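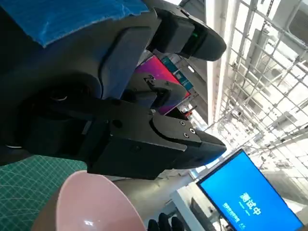

Student Project Reports, Vol. 4, p. 2

Reports > Undergraduate > Food and Community > Bread Waste

Unsold Bread in Small Bakeries: A Study of End-of-Day Practice in Nordin

16 Sep 2020

Introduction

Small bakeries in the Nordin district bake each morning against an estimate of the day's trade. When the estimate is too high, the remainder must be sold cheaply, given away, or discarded. This project examined how unsold loaves and rolls are handled after closing and whether a simple record sheet would help shop owners set their morning quantities.

Method

Four bakeries agreed to take part, two on Kotar Street and two near the Genwood market. Each shop filled in a one-page sheet at closing time. The sheet asked for the type of bread, the number left over, and where it went. Sweet goods were excluded, as they keep longer and are often sold the next day.
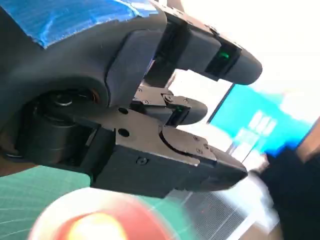

Blue tape and green indicator light, close view.

Results

The sheets recorded 1,803 unsold items over the study period. Rolls made up the largest group. The Kotar Street shops gave most of their surplus to a nearby meal program -- an arrangement that was in place before the study began. The Genwood shops relied on reduced prices in the last hour of trade, with the rest going to animal feed.

On rainy days in November, one shop was left with up to 200 items. Its owner had kept the same baking order in all weather and has now introduced a smaller one for wet mornings.
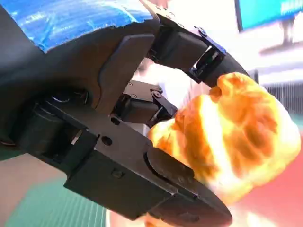
Department of Food and Consumer Studies

Discussion

The record sheet was well received, although entries were sometimes missing after busy days. Owners reported that the column for bread type was the most useful. A longer study should include the larger Pedis bakery, which supplies schools and has a different pattern of demand.

Related reports
Cold Storage in School Kitchens
Market Day Pricing at Genwood
Home Composting in Rented Housing

Comments

Were the sourdough loaves counted with the other breads? They keep for days in our shop.

Good report. I would like to see the record sheet included as an appendix.

We tried a wet-weather order at our bakery too -- it took a season to get the numbers right.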